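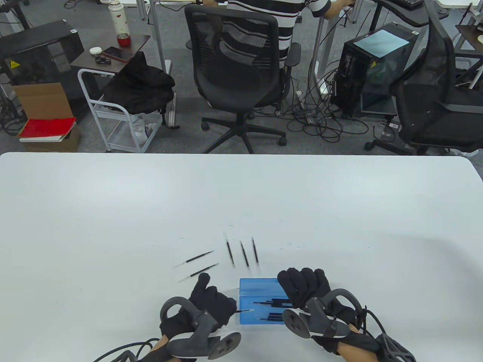
Saturday shift for Mivlow! Today's task is pen refills — pick one up, put it in the blue case, go again. The goal is 80 good takes before I get to go home.

The thin ones are so fussy with the controllers on. My thumb wants to do everything by itself and the wrist strap has opinions too.

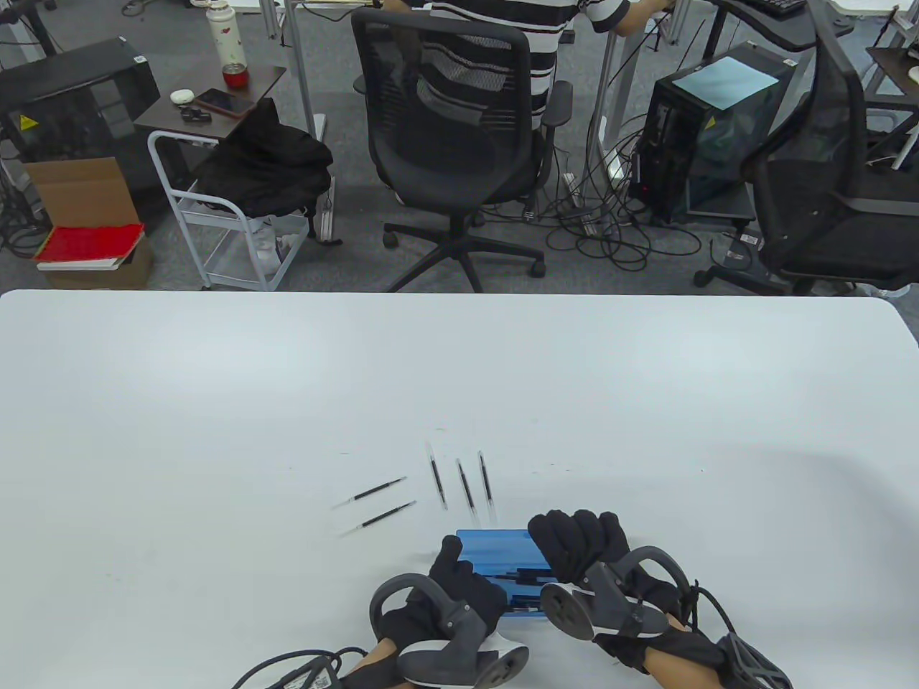 Trorkel replied asking if we toss the fumbled takes. Nope, we tag them and keep them — the model needs to see a bad grab too.

Erasers in January, I hear. Can't wait!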